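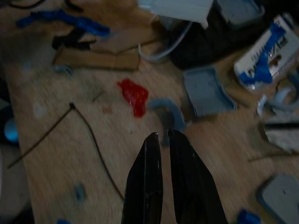 Gunvor Öberg objects that the first salt check was read too early, and that a jar which still drifts between lunch and going home has told us nothing about the sensor inside it. Agreed. The figures on the previous page are struck through and the check has been repeated with a full night in each jar.

Friday, morning

Subject: recheck of the humidity loggers for the board store at Siluston. Four Brarkska units, labeled A to D, plus the old Clegg dial hygrometer for comparison. All were in the back room overnight at 21 °C. Heater on its own thermostat, door shut, no one in after six.

Method, as used this time:

Sodium chloride slurry in a wide glass jar, wet sand consistency, with undissolved salt visible at the surface. If there is standing water over the salt, pour it off. Sensor on a plastic stand clear of the slurry. Lid sealed with tape. The salt should hold close to 75 percent at this temperature. Second jar the same with magnesium chloride, close to 33 percent.

One unit per jar at a time. Last time two went in together to save a day, and I suspect the battery housings hold enough moisture to slow everything down. Allow the full night, then take the reading through the glass without opening the lid. Opening the lid even for a moment put unit B off by several points and it took most of an hour to come back.

Results, high jar: A reads 76, B reads 75, C reads 71, D reads 76. Clegg dial reads 82, and moves to 80 when tapped.

Results, low jar: A reads 34, B reads 33, C reads 30, D reads 35. Clegg dial not tested low, the case does not fit the smaller jar.

A, B and D are good enough for board storage. C is low at both ends, by four points high and three points low. A fixed offset would nearly cover it, but I do not like a correction written on tape on the back of a unit, as the tape comes off. C goes on the shelf as a spare until somebody has time to look at the filter cap, which has sawdust in it. The dial is only useful for showing which way the air is going.

Log from the store

Pulled the memory from A before the check. 1,134 readings, one every 30 minutes, no gaps. Room was steady for the first stretch, then a slow climb over several days, and after that a sawtooth that follows the working day. The climb matches the wet spell. The sawtooth starts on the day the extraction fan was moved to the east wall, and its low point each day falls shortly before the fan is switched off. Fan pulls outside air in under the loading door. Dry and cold in the morning, warms up, relative humidity drops.

The swing is small in the middle of the stacks and largest at the end nearest the door. For the oak it probably does not matter, the boards are too thick to follow a daily change. The thin maple is another matter. Two of the top pieces have cupped since they came in, both toward the same face, and both were the uncovered ones.

Memory limit on these units is 2,000 readings. At the present interval that leaves a comfortable margin over a month. Do not shorten the interval without also changing the download day. When full they stop recording and do not overwrite, and the display goes on working as normal, so there is no sign of it from outside. This cost us the first half of the Tallton delivery.

Note on the Tallton boards

Pin meter readings taken by Solveig Tangen on arrival, then again this week, same boards, pins along the grain both times. Heart of the stack is coming down slowly. The ends have leveled off. I compared her figures with what the corrected log would predict and the ends are where they should be. The core is wetter than predicted, which may be the species setting on the meter – it was left on pine by whoever had it last. Repeat with the setting confirmed before drawing anything from it.

Solveig also asks if stickers should be moved closer together for the maple. I would do it. Spacing as it stands was chosen for the oak.

To do

Cover top course of maple, weight it evenly.
Move unit B to the door end, A back to the center, D on the east wall at shelf height, away from the fan.
Brush or replace filter cap on C, then both jars again.
Strip of rubber along the bottom of the loading door.
More magnesium chloride. What is left in the tub has gone to liquid because the lid was not down.
Correct the label on the low jar, it still says potassium.

Late afternoon

Fan off for two hours as a trial. D climbed slowly and had not settled when I left. B at the door end barely moved, so either the strip matters more than the fan or B needs longer in its new position. Leave both running over the weekend with the fan off and read them before anyone opens the loading door.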